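February, notebook of the dye room, Retoddale

Second bath with the onion skins. I soaked 55 g of skins overnight in 3000 mL of rain water and simmered them in the morning, lid on. The colour of the liquid was darker than last time, more like strong tea. Svenja strained it twice through the old pillow case.

Wool was the Carrasco yarn, 11 small skeins, all washed the evening before. Nine had alum. The other two I left plain, for comparison. I put all of them in when the bath was only warm to the hand, and raised the heat slowly. Ward wanted to go faster, but the last batch felted at the ends and I don't wish to repeat that.

Result at 4 pm: alum skeins are a good orange, a little uneven where the ties were too tight. Plain ones are beige and rather grey in daylight. Tie looser next time - figure eight, cotton string only. Hélder asks if iron could be added to one of the plain skeins. I will try, in the small pot, never in the big one.

Labels are still our weak point. Two tags lost their ink in the bath and I had to guess which skein was which from my own notes. Benvinda will bring the plastic tags from Flisinstead. For sorting after drying I would like to have the big table laid out in brown kraft paper with blue tape in squares, five columns wide, one skein to a square and the number written directly on the paper. To ask Leokadia how much kraft paper we have left.
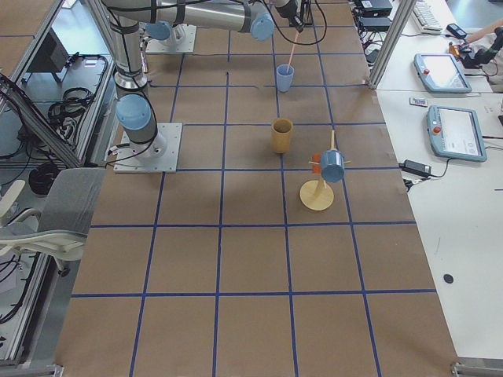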